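Visit notes: Sterov open lab, August

The student projects were on the upper floor, past registration. I spent most of my 2 hours with the Pandey team, whose course project is automated memory handling on desktop PCs. Their controller software, Nillico, plans each approach from wrist camera data. The team's log held over 1,000 attempts, most of them spent on grip angle. Force limits are set per board type - 9 profiles so far.

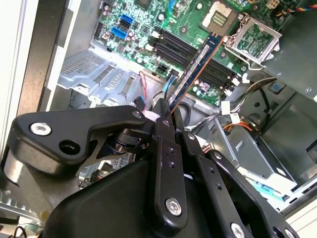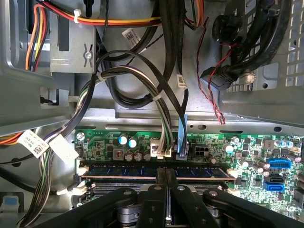
Gripper work on the open PC, and at the gray parts tray.
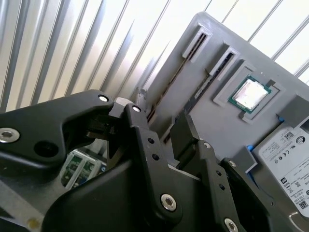 Niltadar, commenting on the first version of these notes, asked whether the profiles carry over between boards from different makers. They don't, in Niltadar's experience, and latch stiffness alone can cost a day of tuning. I have passed the question on to the team. Their next review is at 10 a.m. in the same lab, with the log open to visitors.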